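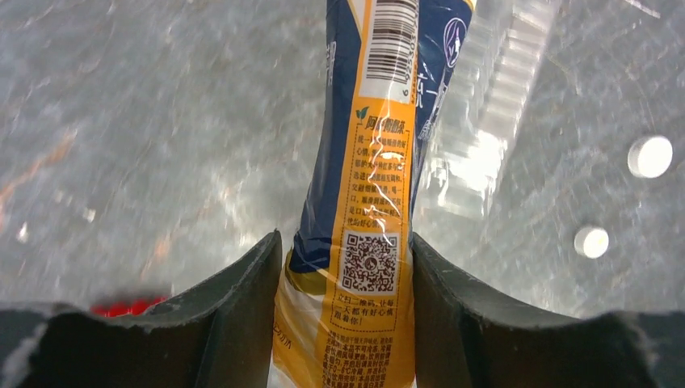

Irja Niskanen
Thread on the heron of Merrick, for anyone who has walked past the fountain and wondered why there is a heron on it. I grew up two streets away and have been reading what the town library has. 1/

The short version you hear as a kid: a heron showed the first settlers where the river could be crossed. They followed it over, built on the far bank, and put the bird on the town seal. 2/

The longer version has a miller's daughter in it. Her father's mill stood at Nakunlow, which was a separate village then and is now the last stop on the bus. The river flooded in the night and she was stuck on the roof of the mill. 3/

A heron landed in the water a little way off and stood there with the water only up to its knees. She worked out there had to be a gravel bar under it. She climbed down, walked toward the bird, and each time she got near it moved on and stood somewhere else. She reached dry ground by morning. 4/

In some tellings she has a goat with her. In my grandmother's telling the goat goes first and the girl follows the goat. I have not found the goat in print anywhere. 5/

The gravel bar is real. You can see it from the footbridge in a dry summer, a pale strip running at an angle to the bank. People used it as a ford before there was any bridge. 6/

The oldest written copy I have been able to read is in a parish notebook. It takes up half a page between a list of roof repairs and a complaint about pigs. It says "a grey bird" and does not say heron. 7/

So the bird may have become a heron later. The seal in the same notebook is a drawing in brown ink with long legs and a short neck. It could be a heron. It could be a crane. Somebody has written "stork?" next to it in pencil. 8/

The crane question matters to people in Nakunlow, who say the bird was theirs and it was a crane. Their old school had a crane carved over the door. The carving is in the hall of the new school now, next to the coat hooks. 9/

The bird on the Merrick fountain is a heron for certain. Neck folded, one leg up, a fish crosswise in the beak. The fish is not in any version of the story I know. The sculptor also made a heron for a park in another town and that one has a fish too, so I think he liked doing fish. 10/

The fountain was paid for by subscription. The list of names is in the library in a green folder and has 517 people on it. Most gave a small coin. One entry is for two sacks of lime, and one says only "the boys from the tannery." 11/

If you have family from here it is worth asking to see the folder. It is in order of payment and not by surname, so allow an hour. My great-grandfather is near the end, which fits what I have heard about him. 12/

Where to find herons in town, if you want to make a walk of it: the fountain, the town hall weathervane, the iron railings on the footbridge, the old pharmacy sign, and the manhole covers on Mill Street. 13/

The railings are the best of these, in my opinion. Every panel has the same heron except the panel nearest the Nakunlow side, where the bird faces the other way. I have heard it was put in backward by mistake. I have also heard it is looking at Nakunlow on purpose. There is no paperwork either way. 14/

The weathervane is a copy. The first one came down in a storm and was kept in the town hall cellar for years with a bent wing. It is on the landing now and you can go up and look at it when the office is open. It is a lot bigger than it looks from the square. 15/

The bird was nearly dropped once. When the town got its new letterhead, one proposal was a plain wavy line for the river. There was a petition against it and 2,267 people signed, in a town where you would be pleased to get that many out for anything. The heron stayed, with fewer feathers. 16/

I was one of the people who signed. I was still in school and I am not sure I was old enough for it to count. 17/

The summer procession is newer than people think. It goes from the mill ruin to the fountain, with the heron on a pole at the front and children behind carrying lanterns. My mother does not remember it from when she was small, and she would have been in it. 18/

Last year nearly 2,000 people walked, going by the figure in the town newsletter. That included a good number from Nakunlow, who brought their own bird. It had a red patch on its head, so a crane. Both birds went over the footbridge side by side and it was a tight fit. 19/

There is a saying here, "wait for the bird," which means don't rush into something. My grandmother used it for everything from buying a house to getting into a cold lake. I have never heard it outside Merrick and I would like to know if anyone else has. 20/

Someone asked about the song. There are four verses and everybody knows the first. The second has the flood, the third has the mill, and the last is about the town being loyal and hardworking and was clearly added by somebody else. It does not rhyme the way the others do. 21/

Real herons: yes, there are some. Early morning is best, below the weir, on the side with the willows. They stand on the gravel bar when the water is low. I have seen 2 at once but usually it is one on its own. Keep the dog on a leash. 22/

Things I am still looking for: any copy of the story older than the notebook, any photo of the first weathervane while it was still up, and anything at all about the goat. 23/

If your family tells it differently, please reply with the version and which side of the river they were from. I am writing them all down and will leave a copy in the green folder. 24/24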